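Nastus Home Organizing System: Owner's Guide
Section 14. Filling your Nastus snack drawer for the first time

By now your drawer unit is standing level, the liner is in, and you have probably been looking at a pile of snacks and wondering where to begin. We suggest the bed. It is wide, it is soft, and a thin bag of wrapped treats can be spread out on it without anything rolling away under the dresser (well, without much rolling away). Set aside an unhurried half hour, and please read the whole section through once before you empty the first bag.
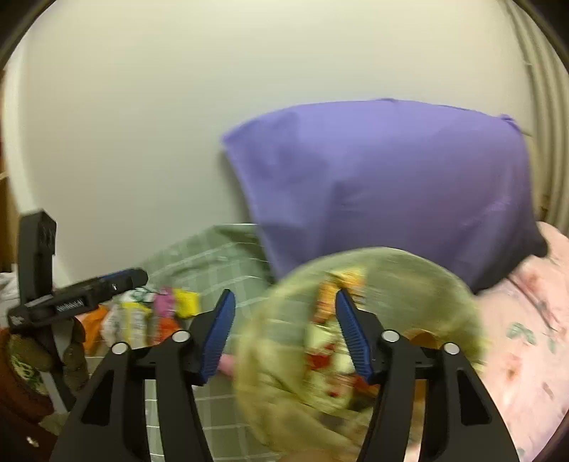 The Bloxham Home Guides Team

Snacks often come home in a light plastic bag, the see-through kind that shows all the colors inside but doesn't tell you much about what is at the bottom. Those bags are handy for carrying and poor for keeping. The film splits, the small candies sink, and the big crinkly packets end up crushed on top of everything you wanted to find first. If you have more than one bag, leave the others on a chair and work through them singly.

Before you start

You will need:
The drawer unit, assembled as shown on page 239
The two long dividers and the short divider
The label strip (part number 2252)
A clean, dry cloth
A small trash bag for empty wrappers

Caution: Do not sort on a bed with a heating pad or an electric blanket switched on. Chocolate softens faster than you would expect, and it is very hard to get out of a quilt.

Getting the bed ready

1. Move pillows, soft bags and folded clothes up against the wall or over to one side, so that you have a good open stretch of bedding in front of you.

2. Smooth the quilt or bedspread with your hands. A few folds don't matter, but small sweets do love to hide in a crumpled blanket, and you will be glad of the flat patch later on.

3. If the sun falls on the bed, draw the curtain partway. Late in the afternoon is usually the most comfortable time for this job in warm weather.

Emptying and sorting

4. Support the bottom of the bag with one hand and carry it to the middle of the bed. Don't swing it by the top.

5. Untie the bag and tip it gently onto its side. Let the contents slide out a little at a time — there is no prize for speed, and a slow spill is so much easier to sort than a heap.

6. Pick out the stiff containers first. Tubes, canisters and little tubs all belong together because they need the tallest part of the drawer. Check that each lid is pressed down firmly before you lay the container on its side.

7. Next, gather the single wrapped snacks. Hold each one lightly by the middle and turn it over to look for a date. Twisted or folded wrappers are fine to keep as long as the seal is whole.
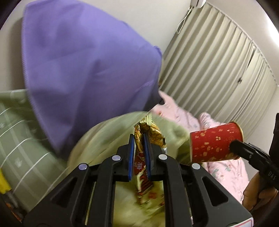 Figure 14-2. Sorting at the bed: a snack wrapper in gold, brown and red, and a red patterned container.

Note: Many favorite snacks have labels in a language that not everyone in the house reads. If that is so in your home, write the name and the date on a bit of the label strip and stick it to the wrapper while someone who can read it is nearby. It saves a great deal of guessing in September, when the summer treats are nearly gone and the holiday ones haven't come yet.

8. Put anything torn or opened to one side. Opened packets should go in a jar with a good lid, or straight to the kitchen table with a pot of tea.

Loading the drawer

9. Slide the long dividers into the outer slots until you feel them click. The short divider fits across the back.

10. Stand the containers in the rear section with their lids up. If one is too tall, take out the short divider and lay it down along the side.

11. File the flat packets upright in the center, in the same way you would file letters. Older dates go in front.

12. Drop the small loose candies into the left-hand section, and fill it no higher than the line on the wall of the drawer. Overfilled drawers catch on the runner.

Caution: Keep the drawer closed when small children or pets are in the room. If you bought yours with the Fatasthorpe latch, fit it now, following the sheet that came in the latch box.

Finishing up

13. Run your hand under the folds of the blankets and behind the pillows for strays. There are nearly always 2 or 3.

14. Shake the bedding out, wipe the front of the drawer with the dry cloth, and fold the empty bag flat for another day.

For extra dividers and the deeper Prikon drawer, see the parts list at the back of this guide.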